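Sect. 4 – Puffers and other quilted jackets

Read sect. 3 (labels and tags) first if you skipped it. Wostthorpe house guide, laundry and beds part. Same rules for the Bemport place except the dryer, see note at the end.

Applies to: puffer jackets, quilted vests, the long parkas. Not rain shells. Not wool.

### 4.1 Before you start

You need:

- a made bed, or any flat surface longer than the jacket
- soft brush (hall cupboard, second hook)
- damp cloth, no soap on it
- the wide hangers – not the wire ones
- a cotton storage bag, the big size

Strip the doona off first and leave the fitted sheet on. Pillows can stay up at the head. Sheet should be clean and dry, quilted nylon grabs every bit of lint going.

> **Caution:** No ironing. No steamer either. Shell fabric will melt or go shiny and there's no fixing it.

### 4.2 Laying out

1. Empty all pockets. Inside ones too. Tissues are the usual culprit.
2. Close every zip, pockets first and then the front.
3. Lay the jacket lengthwise on the bed, collar end toward the pillows.
4. Spread the top half out. Shoulders flat, collar open.
5. Leave the bottom half loose for now. You'll pull it straight at step 7.
6. Run a flat hand along each channel, centre to edge. Feeling for lumps (clumped fill) and for flat spots (fill gone or shifted).
7. Take the hem in both hands and draw it down. Gently. Don't yank, the stitching between channels is what goes.
8. Check along the seam below each pocket. That's where they split on the older ones.

Good light helps with dark colours. Navy, black and the deep greens hide a split seam really well, so open the blinds or do it by the lamp. Before 10 in the morning is best in the back bedroom, after that the sun's off that side.
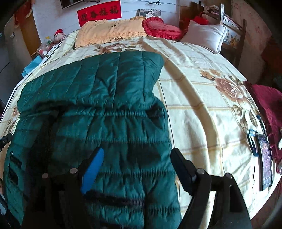

Fergus MacAulay reckons step 7 should come before step 6, as you can't judge the fill in a channel that's still bunched up, and he does the whole hem first and then works upward toward the collar. Fair enough. Either order is fine so long as both get done. If you go his way, do the shoulders again at the end, they creep.

**Note:** a bit of unevenness between channels is normal. One flat channel on its own isn't. Tag it and put it in the mending basket, don't fold it.

### 4.3 Fixing clumps

1. Pinch the lump through both layers and roll it between your fingers.
2. Work outward. Small moves.
3. Pat the channel with an open hand, a few goes.
4. Still lumpy? Dryer, lowest heat, 2 clean tennis balls in with it. Ten minutes, check, then ten more.
5. Lay out again and repeat from 4.2 step 6.

> **Caution:** Low heat means LOW. The dial on the Wostthorpe machine has 110 printed at the top end, stay right away from that half.

### 4.4 Marks and collars

- Brush dry mud off first. Never wipe it wet.
- Damp cloth on cuffs and collar, with the stitching rather then across it.
- Greasy collar – leave it for a proper wash, sect. 6.
- Leave it lying open till the damp patches are dry. Overnight if it's humid.

### 4.5 Folding for the shelf

Only for jackets going away until next season. Anything in use goes on a wide hanger.

1. Face down, arms out.
2. Fold each sleeve straight across the back. They'll overlap, fine.
3. Fold the sides in by a hand's width.
4. Fold up once from the hem. Once only.
5. Slide into the cotton bag collar first. Don't squash the air out.
6. Write the size and colour on the tag, tie it on the outside.

No vacuum bags. Perrine Tanguy's lot at Platville used them one year and the jackets were over a month getting thier loft back. Some didn't.

Bags go on the top shelf, never under anything heavy. Cedar blocks beside the bags, not inside.

### 4.6 Remaking the bed

Shake the sheet out of the window or off the back step, check for stray feathers, refit the corners, doona back on. If a zip has snagged the sheet, swap it and leave the snagged one in the mending basket with the jackets.

**Note, Bemport:** dryer there has no low setting that's worth trusting. Skip 4.3 step 4. Use the airing rack, flat, and turn the jacket every few hours.

Bag stock: we had 100 of the cotton ones as of July. Reorder form is in the Kuzmenko folder, bottom drawer. Ask for the big size or they send the shirt ones.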